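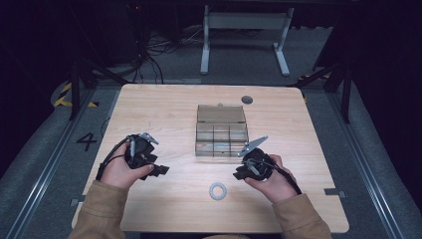
Grandau Finds Washing Kit: a review after two seasons

I have washed a great deal of pottery in my time, most of it with a nail brush from the chemist and a washing-up bowl that lived under the sink for the rest of the week. So when our local history society was left a little money in April and asked what the digging side of things needed, I said (rather grandly, I'm afraid) that it was high time we had proper washing equipment. The Grandau kit is what we ended up with, and as I've been asked about it by two other groups since, I thought I might as well write it all down.

You get a pair of deep trays, a set of sieves that sit inside them, a bundle of brushes, drying racks and a roll of waterproof labels. It all packs into one lidded crate, which I can lift on my own when it's empty and certainly can't when somebody has left the trays full of wet tile.

The trays are lovely. They are deep enough that you can get both hands in up to the wrist without slopping water down your front, and there's a lip at one corner for pouring, so the silt goes into the bucket and stays out of your shoes. We have been working through the finds from the old tannery yard at Dokmont, and anybody who has handled tannery soil will know what I mean when I say it clings. After a whole afternoon of it the trays rinsed clean with a hose and a quick wipe, and they haven't stained, though I did fully expect them to.

The sieves I am a bit less sure about. The coarse one is splendid and I wouldn't be without it. The fine one clogs if you so much as look at it with clay on your hands, and by the time you have banged it clear you could have picked the bits out with tweezers. We did get some very nice things from it, I should say, including a bone pin and a whole family of tiny fish vertebrae that would have gone straight on the spoil heap in the old days. So it earns its place, but do be patient with it, and don't give it to the person who is in a hurry to get home.

Now, brushes. There are 12 in the set, in soft and medium, and the soft ones are just right for anything with a slip or a glaze. The medium ones I would keep for brick and stone. I tried one on a sherd of medieval green glaze and could see straight away that it was going to scratch, so I stopped. The bristles have started to splay on the ones we use most, and I wish Grandau sold them singly, but you have to buy the whole bundle again.

The racks stack nicely and let the air through. My only grumble is that the mesh is wide enough for clay pipe stems to slip down, and I have spent more time than I care to admit on my knees looking for them. A sheet of old net curtain laid over the top sorts it out. As for the labels, they took pencil beautifully and ballpoint not at all. We had 200 on the roll and there are still plenty left.

Before this I had borrowed the Mackay set from a friend, and people do ask how they compare. The Mackay has better brushes, with proper wooden handles that sit well in the hand, but its trays are shallow and one of them had cracked over the winter. If I could have Mackay brushes in a Grandau tray I'd be a very happy woman.

Would I buy it again? Yes, I would, and I've told the Dokmont people the same. For a group that washes most weeks it is well worth having. If you only dig for a fortnight in the summer, a couple of washing-up bowls and a good soft toothbrush will see you through, and you can put the money towards finds bags, which always run out first.

Ishbel Laing
26 July 2019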